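Bed thread! I have been putting this off for weeks and today I'm finally sorting out the big bed in the spare room, top to bottom. Posting as I go.

1/
So the bed itself. We bought it when we moved to Danevthorpe and it is huge. I love it. Guests love it. Sheets do not love it. Every fitted sheet I own gives up at one corner by morning and it's always the corner by the headboard.

2/
Stripped everything off first and opened the window. Pillows out in the hall, blanket over the banister. Then I vacuumed the mattress with the little brush head, slowly, seams included. If you have never done this, go do it! The amount of fluff is amazing.

3/
Somebody asked about baking soda. Yes, I do it. Shake it on through a kitchen sieve, leave it alone while you have lunch, vacuum it back up. I leave it on for 2 hours if I remember. The room smells like nothing at all afterwards and I mean that as high praise.

4/
Rotated the mattress too, head to foot. This is a job for two people and I did it as one person. Trick I picked up years ago: swing it a quarter turn so it hangs off both sides, walk around, swing it the rest of the way. Move the lamp first (ask me how I know).

5/
Sheet time. I went back and forth on color for ages. White looks great for a day. I had a dark green set from Trameck that I adored but every speck of lint showed up on it. So now I'm on team beige, sandy, oatmeal, whatever you want to call it, and I'm so happy with it. It's calm. It goes with gray. It goes with everything.

6/
Fitted or flat? I keep changing my mind but right now it's flat, tucked in all the way around. You can pull a flat sheet from any side, it folds up into a proper square for the closet, and you can use it on a different bed when family comes in July.

7/
Order I put it on, for the person who wanted the steps:
Lay it out with the middle crease down the middle of the bed.
Tuck the foot end.
Do the wall side next while you can still crawl across without wrecking anything.
Then the head.
Near side last, that one is easy.

8/
The wall side is the hard part for me! You can't get your arm down properly, the sheet rides up into a hump, and by the time you've crawled back off you've wrinkled the whole middle. I've started using a wooden spoon to push the edge down. Works way better than fingers and you keep your knuckles.

9/
Quick note on washing, a few of you asked. Warm, not hot. Shake the sheet out hard before it goes on the line or in the dryer. I take mine out a tiny bit damp and put it straight on the bed on a dry day, and the creases mostly drop out by evening. I own an iron. It stays in the closet.

10/
Where it stands right now. Beige sheet on, white wall behind it, gray padded headboard at the right. Soft little wrinkles all over the middle, the edge humped up along the wall, and a big bunch of spare sheet up by the headboard. The dark teal sign at the wall says 请勿触碰, "please do not touch," and the sheet has come up over the bottom of it.

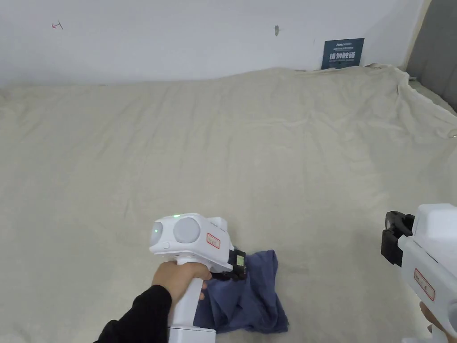

11/
Fixing that corner. Lift the mattress with one hand, pull the bunch straight out toward you, flatten it, then fold it under like the end of a wrapped present. My grandmother did this in one move. It takes me three tries and I enjoy every one of them.

12/
Smoothing. Flat palms, from the center out, never from the edge in. For the stubborn creases, a spray bottle with plain water, a very light mist, then palms again. I bought a fancy linen spray at the market in Flandutholm once and it was lovely, but water does the same thing to a wrinkle.

13/
Next up is the wall. A few small marks and a screw up there, plus a little red arrow drawn on the paint. Going to try a damp sponge on the marks and then touch up whatever is left. If anyone has a way to get red off white paint without leaving a shiny patch, please tell me, I really want to know!

Also taking votes on a blanket for the top. Rust or navy? The rust one is knitted and heavy and I want it badly.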